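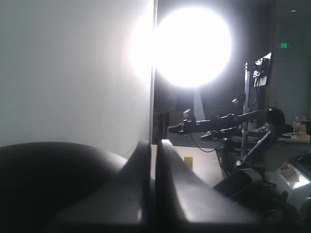
A reply on the Gesetti board said the Usetska spray kit was overpriced for what it does and that anyone with an arm already should buy the bracket and a valve and skip the rest. A second reply said the opposite. I'm trying to find out who is right before I spend the money.

Is the Usetska spray kit worth it for helmet cleaning?

Asked in September by kartbarn_ops
14 comments · 6 shares

We run an indoor kart track in Volholm. After each session the rental helmets get sprayed inside with cleaner and go back on the rack. It's a boring job and people do it badly by the end of the night. Some helmets get soaked and some get nothing.

The kit is quoted at $3,039 without the arm. For that you get the gripper mount, the trigger actuator, a wrist camera bracket and the software license for a year. We would have to get an arm separately. We have 26 helmets in rotation on a normal night, all full face, with visors.

What I want to know:

Does it get cleaner down into the chin area and the cheek pads, or only the crown?
How much of the setup can I do myself? I can follow a wiring diagram but I don't write code.
Does the camera matter or is it there for show?

I have seen the sales video and it's mostly music.

Answer 1
from millrun_tech · 31 votes · accepted

I've had the kit on one of our arms since spring. We clean respirator hoods and hard hats with it and a few helmets, so close enough to your case.

Coverage depends on the angle you teach it. A single pass straight in does the crown and the back pad and leaves the cheek pads nearly dry. We use 2 passes, one straight and one tipped toward the chin bar. The second pass is slow because the arm has to back out and come in again without catching the visor. Take the visors off or lock them fully up. If they flop down halfway the arm will hit one sooner or later.

The camera is useful, but for setup more than for running. Linings are mostly dark and the depth is hard to judge on the screen, so put a decent light on the work. I look for something pale to line up on. On a lot of helmets the label or a lighter pad will do. 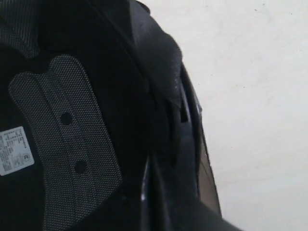 Helmet interior at close range, wrist camera view.

Once the position is saved we barely look at the feed. It won't find the helmet for you if somebody sets it down crooked. You need a fixture that holds every helmet the same way, and the kit doesn't come with one. Ours is a block with a peg and took an afternoon.

On setup, the mount bolts on and the actuator has one cable. Teaching positions is done by hand guiding and pressing a button. No code. The part that gave me trouble was the trigger stroke, which came set too short for our bottle, so it dribbled. There's a setting for it under Tool > Travel. The manual calls it something else.

Do your first tests with water, and on a foam head if you can get one. You can stand it upright and adjust the nozzle distance with nothing in the way, and a foam head is cheap if the arm knocks it over.
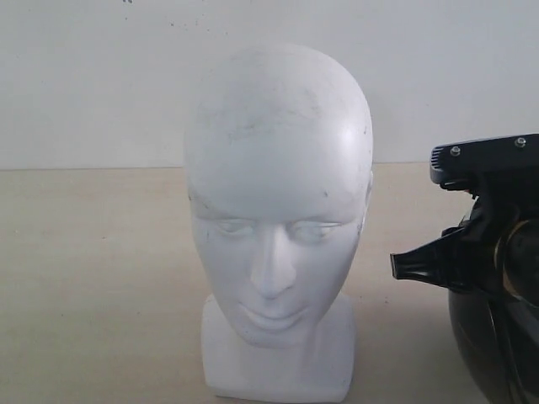
Too close and everything lands in one spot and runs. Too far and you're spraying the bench. Change the distance a little at a time and write down what you had. When you like the pattern, move to a helmet and start over on the angles, but keep the distance.

We fill to 300 ml and top up at lunch. The software doesn't track the level.

Would I buy it again? Yes, at that price, mainly for the actuator. The bracket you could make.

Answer 2
from pelletgun77 · 4 votes

Just buy a second sprayer and train your staff. An arm for spraying helmets is silly money.

Answer 3
from northdock · 11 votes

Agree with most of the first answer. Two things to add.

The license renews yearly and the quote doesn't show the renewal price. Ask for it in writing. Without it you keep the saved positions but can't teach new ones, so if you change helmet brands you are stuck.

Also check what cleaner you're using. Ours left a sticky film in the nozzle and the spray went off to one side after a week. We flush it with warm water at closing now. Usman sells spare nozzles for less than Usetska does and they fit the same.

With your number of helmets I'd time a full rack by hand first. The arm isn't faster than a person. You get the same amount in each one.

Comment from kartbarn_ops: Thanks, asking about the renewal. Didn't know about the fixture either. Can you post the peg dimensions?

Comment from millrun_tech: Will measure it when I'm back in the shop.

Related questions

Usetska actuator clicks but trigger doesn't move
Holding full face helmets in a fixture, peg or cradle?
Gesetti valve kit vs Usetska spray kit
Wrist camera picture too dark inside deep parts
Cable keeps snagging on joint 4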